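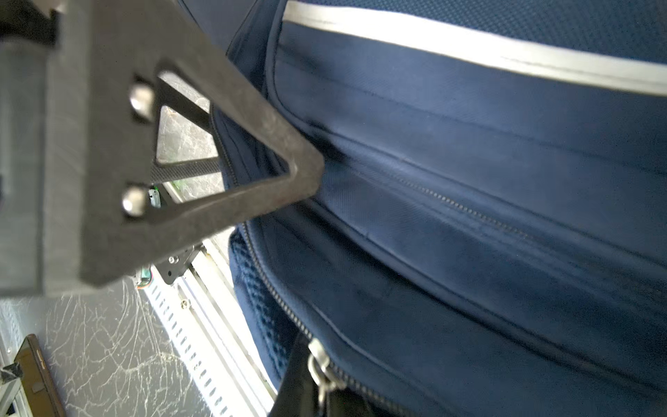

Lost and found moves in May

The lost and found at the Guleck Street branch is moving from the front desk to the ground floor room next to the Triline bus entrance. The new room opens at 9 a.m. and closes when the library does.

Items will be kept for 14 days, up from 7. After that, clothing and bags go to the Sorensen thrift store on Prorkach Avenue. Keys, phones and wallets stay with us for the rest of the season in a locked drawer, and you will need to describe them before we hand them over.

We took in 244 items over the winter and returned 25 fewer than that -- 219 in all, our best result so far. Gloves were the hardest to match up. A name and phone number inside a bag or coat helps a great deal, and a strip of masking tape will do.

If you lost something on the bus, please call Triline first. Their drivers turn things in at the depot, and we only get what is left in our own building or on the front steps.

Library cards are still held at the front desk.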